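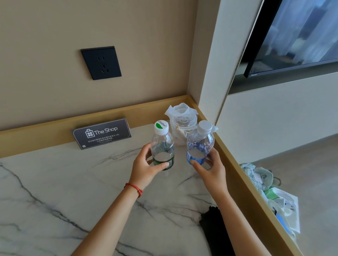
Half-Finished Water Bottles: What I Do With Every Last One

If your counters look anything like mine, there's always a bottle or two of water standing around with a bit left in the bottom. One has a splash, the other is half full, and everybody in the house goes and opens a new one anyway! I got so tired of it that I started keeping track of what to do with them, and now I kind of love this job. It takes a couple of minutes after supper and the counter looks so much better.

Sort before you pour

Pick up each bottle and check the level. Anything with only a little in it gets emptied right away. Anything half full gets a decision: it goes in the fridge for the person who opened it, or it goes to the plants. Don't combine two bottles people have been drinking from (I used to do this, and yes, I know, ick).

Tell them apart

Different caps and labels help a lot. A bottle with a printed cap and a green label is easy to tell from one with a plain white cap and a blue label, so if you buy two kinds, hand them out by person. When they're all the same, slip a rubber band around the neck or write an initial on the cap with a permanent marker. Marker on a ridged cap wears off fast, so write on the flat top.

Where the leftovers go

Houseplants first. Pothos, spider plants and herbs on the sill are happy with plain water at room temperature. After that:

Top up the steam iron, if yours takes the kind of water you drink (check the booklet).
Soak a pan that has something stuck to it.
Wet the sponge and wipe down the counter, then dry it with a towel.
Rinse out the sink after you've peeled potatoes.

Skip all of these if there's drink powder in the bottle. Ask me how I know about the iron.

Marble needs a dry cloth

Plain water won't hurt a sealed marble counter if you wipe it up, but a ring that sits there day after day can leave a dull mineral mark. I keep a folded microfiber cloth by the wall and swipe under the bottles when I move them. No vinegar and no lemon on marble, please! Both will etch it. A drop of mild dish soap in warm water is plenty. My sister-in-law's kitchen in Rolla has dark veins running through white stone, and it hides crumbs wonderfully and water spots not at all.

Keep the corner by the outlet clear

Bottles tend to drift toward the wall, and so does the plastic wrap they came in. Throw the wrap out the minute the last bottle is free. And if there's an outlet above the counter, park your bottles well to the side of it, caps on tight. I put mine on a small tray, about 14 inches long, and when the tray is full I stop opening new ones.

Cleaning the empties

For a bottle you'll use again for plants, shake it with a little warm soapy water, rinse, and stand it upside down in the dish rack. Mine go to the balcony as waterers: poke a few holes in the cap with a hot pin, fill, screw on the cap and push the neck into the soil. One bottle kept my basil going through a long weekend last October. I was so pleased!

For recycling, empty it, squash it flat, and put the cap back on if your local program wants it that way. Some don't, so look it up once and tape a note inside the cabinet door. Flattened, I can fit 20 in a paper grocery bag, and the bag goes out with the newspapers.

Posted July 31, 2019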